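家事ロボットの試験、仮想の台所にも共通の作法を

食器をつかみ、食洗機のかごに置き、扉を閉める。家庭向けロボットの開発では、この一連の作業が性能を示す定番の課題になっている。ところが、各社が発表する成功率は、そのままでは比べられない。どこから作業を始めたのか、何をもって成功としたのか、途中で人が止めた回を数に入れたのか。条件の書き方が会社ごとに違うためだ。

ロボットアームの制御ソフトを手がけるPeltorierと、シミュレーション環境を開発するWindixは8月、仮想の台所で行う試験について共同の運用指針をまとめた。名称は「Iltness」。法的な拘束力はなく、認証制度でもない。参加する開発チームが結果を公表するときに守る約束事という位置づけである。

指針は6章からなる。用語、初期状態、成否の判定、安全停止、記録、公表の順に並び、本文は短い。最も議論が長引いたのは成否の判定の章だったという。

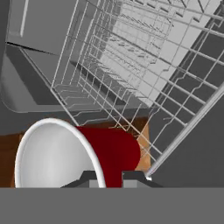 たとえば「置く」という動作の定義がある。指針の初稿では、食器がかごの内側に入った時点で成功としていた。これに対し、開発チームの側から、指を開いた直後に食器が転がって外へ出る例や、隣の食器に寄りかかって扉に当たる例をどう扱うのかという指摘が相次いだ。決定稿では、指が食器から完全に離れ、アームが退避し、その後2秒間食器の位置が変わらないことを条件とした。

食器の向きも判定に含まれる。マグカップや鉢は口が下、または斜め下を向いていなければならない。上を向いたまま置かれた場合は「配置は成立、作業は不成立」と記録する。完全な失敗と区別しておけば、把持の問題なのか、手首の姿勢の問題なのかを後から切り分けられる。

把持の途中で食器がずれた場合の扱いは、チームごとの流儀が最も分かれていた部分だ。持ち直しを認めるチームもあれば、一度でも滑れば失敗とするチームもあった。指針は持ち直しを認めたうえで、持ち直しの有無を結果と一緒に書くよう求めている。作業台に食器を戻してつかみ直した場合も同じ扱いになる。床に落とした場合は、拾い上げられたとしてもその回は失敗である。

初期状態の章では、試行の前に固定するものと、変えてよいものを分けた。固定するのは、台座の位置、調理台の高さ、食洗機の扉とかごの開き具合。変えてよいのは、対象となる食器の位置と向き、照明、そして作業に関係しない小物の配置である。変えた項目は範囲とともに記載する。「ランダムに配置した」という一文だけの記述は認められない。

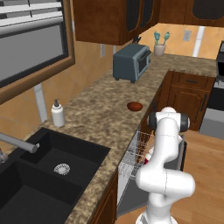 台所を試験の場にすると、周囲の物との接触が避けて通れない課題になる。アームの手先だけを見ていると、肘が扉の縁をかすめたり、前腕が調理台の角に触れたりする動きを見落としやすい。これまでの報告の多くは、最終的に食器が所定の場所にあれば成功としてきた。現実の台所であれば、その過程で扉の蝶番に無理な力がかかっていても不思議はない。

Iltnessは接触を4段階に分類した。対象物との意図した接触、かごや調理台との軽い接触、扉や家具に力が加わる接触、そして自分自身との衝突である。3段階目からは件数の報告が必須となり、最後の段階に達した試行は、食器がどこにあっても失敗と数える。しきい値は使うアームの機種によって変えてよいが、試験を始める前に決め、途中で動かさない。

シミュレーションならではの決まりもある。計算の刻み幅を粗くすると、細い針金でできたかごを食器がすり抜けたり、指が食器にめり込んだまま持ち上がったりすることがある。見た目には成功でも、物理としては成り立っていない。指針はめり込みの深さに上限を設け、それを超えた試行を「無効」として失敗とは別に集計させる。無効の割合が高い環境で得た成功率は、公表の対象から外すことが望ましいとしている。

試行回数は一つの条件につき100回を下限とした。計算機の中であれば難しい数ではない。むしろ問題になりやすいのは、多く回した中から都合のよい区間を選ぶことである。このため、乱数の種は試験の前に登録し、登録した分はすべて報告する。計算機の不具合で止まった回も一覧から消さず、理由を付けて残す。 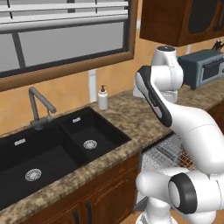
文/堀籠 実千代(本誌編集部記者)

記録の章は、地味だが手間のかかる内容になっている。残すのは、関節の角度、手先の姿勢、指の開閉、接触の履歴、それに視点の異なる映像である。映像は少なくとも2方向から記録する。手先に近い視点では把持の様子がよく分かるが、アーム全体がどこを通ったかは分からない。離れた視点では逆に、食器がアームの陰に入る瞬間が出てくる。双方の時刻をそろえておくことが条件で、ずれが見つかった記録は判定に使えない。

判定そのものは自動で行う。ただし、自動判定の結果から抜き出した一部を人が映像で確認し、一致しなかった件数を公表する。確認する人は、その試行にどの制御ソフトが使われたかを知らされない。少人数の開発チームにはこの手順が重く、指針では別のチームと記録を交換して確認し合う方法も認めた。

指針づくりの土台になったのは、Windixが社内で使っていた試験環境「Panicker」の運用手順書である。もともとは新しく入った担当者向けの覚え書きで、環境を初期化する順番や、ファイル名の付け方まで書かれていた。公開版では社内固有の項目を削り、判定と安全停止の部分を書き足した。ファイル名の規則は参考資料として残っている。

安全停止については、仮想の試験であっても省略しないという方針をとった。人が近づいたとみなす信号を試行の途中に入れ、アームが動きを止めるまでの時間と、止まったときの姿勢を記録する。食器を持ったまま止まるのか、近くに置いてから止まるのか。指針はどちらが正しいとは定めず、設計した動作を事前に文書で示し、そのとおりに止まったかどうかを評価する。実機に移す段階で停止機能を初めて組み込むと、学習済みの動作と干渉しやすいという現場の声を反映した。

残る課題もある。水滴や汚れの付いた食器の滑りやすさは、今回の指針では対象外とされた。摩擦の値をどう与えるかで結果が大きく変わり、実測の裏付けも足りない。箸やスプーンのような細い食器、重ねて置かれた皿についても、判定の条件はまだ決まっていない。

公表の章には、広報資料に関する項目がある。シミュレーションの映像を使う場合は、その旨を映像の中に表示する。再生速度を変えた場合は倍率を書く。成功率を掲げるときは、無効とした試行の割合と試行回数を同じページに置く。既存の資料をさかのぼって直す必要はないが、次に更新するときから適用される。

両社は改訂の案を随時受け付けるとしている。提案には、現行の条文でどのような試行の判定に困ったのか、その記録を付けることになっている。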